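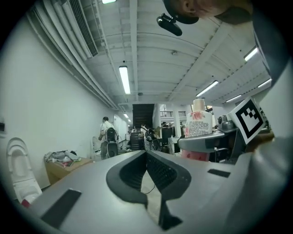

STUDENT PROJECTS / HOUSEHOLD AND LIVING SPACES

Projects > Home Studies > Year 2 > Reports

About Projects Staff Library Contact

A Place to Put Things Down: surfaces, clothes and bottles in a shared washroom
Project report by Mei Pettigrew, Bridbridge College

Why I picked this

My project began with a pile of clothes. In our shared house on Bellamy Road there was always one on the bathroom floor, and it moved about depending on who had showered last. When we were asked to choose an everyday problem and study it properly, I knew straight away what mine would be! I wanted to find out what people do with their clothes and bottles in a washroom when the room gives them somewhere to put things, and what they do when it doesn't.

The college let me use the long practice room for the study. It has a high white ceiling with the beams showing, tube lights and an air-conditioning unit up on the left with its pipes running along to the back. You wouldn't call it cosy, but I grew very fond of it. The plain white wall on the left was perfect for me, as I could set things against it and nothing on the wall competed for attention. The toilet stands at the foot of that wall and the low wooden table goes next to it.

What I wanted to know

My main question was whether a low table beside the toilet would be used for clothes, or whether people would still drop them on the floor. I also wanted to see where bottles ended up. I had read plenty of advice about storage (shelves, hooks, baskets, more baskets) and very little of it talked about the half minute when you have an armful of clothes and want to be rid of it.

How I did it

I asked classmates to carry in a mixed armful of clothes and one bottle, put everything down wherever felt natural, wash their hands next door and come back for it all. That was one turn. We did 32 turns with the table in place and then the same number without it. I didn't tell anyone what I was looking for until the end, and I asked them not to tidy up for my sake, which some of them found surprisingly hard.

After each turn I wrote down where the clothes were and whether they had been folded, half folded or left in a heap. The clothes were mostly grey and pale things from the spares cupboard. For the bottles I used whatever we had to hand. My favourite was a white one with a white cap, a pink flowery label near the shoulder and a pink tint towards the bottom, and I got quite attached to it.

What I found

The table won easily. With it there, people hardly used the floor at all, and I was delighted by how quickly they went for it. Several didn't even look down, they just lowered the whole lot and let go. What I hadn't expected was the heap. Almost everyone left their clothes crumpled, including two people who are very neat at home. I asked them about it afterwards and both said the same kind of thing: a low surface feels temporary, so you don't bother folding.

Bottles were a different story. Only 3 people put theirs on the table with the clothes. The rest wanted it standing upright on something firm and apart from the fabric, and when I asked why, they said they were worried about it tipping. I think this is the most useful thing in the whole report. A table that is good for clothes becomes a poor one for bottles as soon as the clothes are on it.

Without the table, people used the toilet lid if it was down, then the floor, then the door handle (trousers only, for some reason).

Things I would change

I would like to try a second table of the same height, kept for bottles. I'd also try a higher one, at hip level, to see whether people fold more when they don't have to bend. Nisard, the student workshop, has offered to cut me a set of longer legs so that I can use the same top and change only one thing at a time.

The other weak point is that my helpers were all students and all fairly bendy. A low table is a lot less friendly if your knees hurt, and I should have thought of that before I started. My tutor asked about it in the first five minutes of my talk in April, so it is now at the top of my list.

What happened at home

We put a small table in the bathroom at Bellamy Road. It's covered in clothes, but the floor is clear and you can get to the sink. The shampoo lives on the windowsill.

My full notes and the tally sheets are in the project library in the Nunex folder, along with the plan of the room. Please borrow them if you are planning something similar, I'd love to compare results!

We use cookies to keep this site working and to see which pages are read. Accept Manage settings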